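Gretetti kitchen service: the gallery

Sunday post, 21 May 2023

Hi all! I finally sat down to put together the gallery page for Gretetti, the two-armed kitchen helper I've been trying out on the service plan since September. Lots of you wrote in asking what it's like to live with (and what it costs, I'll get to that), so I figured a page you can look at would beat another long post from me.

Quick background for anyone new. Gretetti comes on a monthly plan from Pestelon, you don't buy it outright. Mine is 957 a month with setup thrown in, and there's a 3,000 deposit that I grumbled over for a good week before I signed. For that you get the two arms, the skill updates and a phone line where a person picks up. Mostly that's been Ultan Cronin, who has the patience of a saint and once stayed on with me for 30 minutes over a cable I'd plugged into the wrong socket. Sorry, Ultan!

The skill everybody asks for is the microwave one, so that's what you get today. It came in with the last update and it handles the door, the plate and the buttons. Doors were the thing I worried about most, because mine has a push button release and I pictured the arms just leaning on it forever. You do have to show the service your own model before it'll run the skill, and I needed 3 tries at that. Kathleen Ó Briain, who has the same plan, got hers in one, and I've been hearing about it ever since.

My gripes so far: it's slow (I can reheat soup faster with one hand and a cat under my arm), and it's picky about lighting in the evening. I still use it most days, though. Soup bowls and anything with a lid are next on my list, and I'll add those here once I've got them working the way I like.

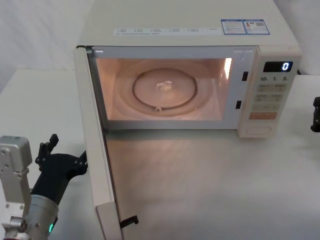

Door wide open, light on, glass plate in place and the display at 0. Gripper over by the door on the left.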